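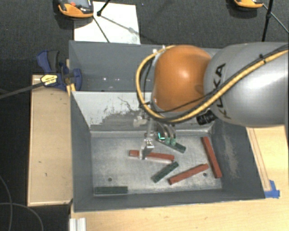 Warum hat die Kiste ein Fach?

Eine Kiste ist erst einmal nur ein Boden mit vier Wänden. Man legt etwas hinein, und es rollt nicht weg. Wer aber viele Dinge aufbewahren will, merkt schnell, dass Wände allein nicht genügen. Dann liegt alles durcheinander und man muss suchen.

Dagegen hilft eine Trennwand. Sie teilt die Kiste in zwei Fächer. In das eine Fach kann man zum Beispiel Teile legen, die noch gebraucht werden, in das andere die Teile, die schon fertig sind. Du kennst das vom Besteckkasten in der Küche: Gabeln liegen bei Gabeln, Löffel bei Löffeln.

Kisten aus Metall

Zu Hause sind viele Kisten aus Pappe oder Kunststoff. In einer Werkstatt nimmt man oft Metall. Metall hält viel aus. Man kann schwere Teile hineinlegen, und der Boden biegt sich nicht so leicht durch. Eine Metallkiste ist dafür selbst schwer, auch wenn sie leer ist.

Nach einiger Zeit bekommt sie Kratzer. Jedes Mal, wenn ein hartes Teil über den Boden rutscht, kann ein Strich zurückbleiben. Für die Kiste ist das nicht schlimm. Erst wenn sich eine Wand verbiegt oder eine Kante scharf wird, muss sie repariert werden.

Schräge Wände

Manche Kisten sind oben weiter als unten. Ihre Wände stehen schräg. Das hat zwei Vorteile. Man kommt mit der Hand besser an die Dinge am Rand heran. Und kleine Teile, die gegen die Wand fallen, rutschen nach unten auf den Boden.

Rot und Grün

Farben helfen beim Sortieren. Wenn zwei Sorten Klötze gleich groß sind, kann man sie an der Form nicht unterscheiden. Sind die einen rot und die anderen dunkelgrün, sieht man den Unterschied sofort. Nicht alle Menschen sehen Rot und Grün aber gleich gut auseinander. Deshalb schreibt man an manchen Orten zusätzlich eine Zahl oder ein Zeichen auf die Teile.

In der Werkstatt Bramwell in Staltville stehen 200 Kisten in den Regalen. Jede hat eine Nummer. Gaétan McKinnon ist dort für das Lager zuständig. Er sucht nicht nach der Farbe der Kiste, er liest die Nummer auf dem Schild. In Kiste 606 liegen Klötze, in Kiste 1146 Schrauben. Die Nummern gehen nicht der Reihe nach bis 200, weil die erste Ziffer oder die ersten beiden Ziffern das Regal angeben. Kiste 606 steht in Regal 6, Kiste 1146 in Regal 11.

Probier es selbst

Du brauchst einen Schuhkarton, ein Stück feste Pappe und Bausteine in zwei Farben.

Schneide die Pappe so zu, dass sie quer in den Karton passt. Klebe sie an beiden Seiten fest. Lege alle Bausteine gemischt in das vordere Fach. Nimm nun immer nur einen Stein und lege alle Steine der einen Farbe nach hinten. Die anderen bleiben vorn.

Mach es danach noch einmal mit 4 Farben. Wie viele Trennwände brauchst du jetzt?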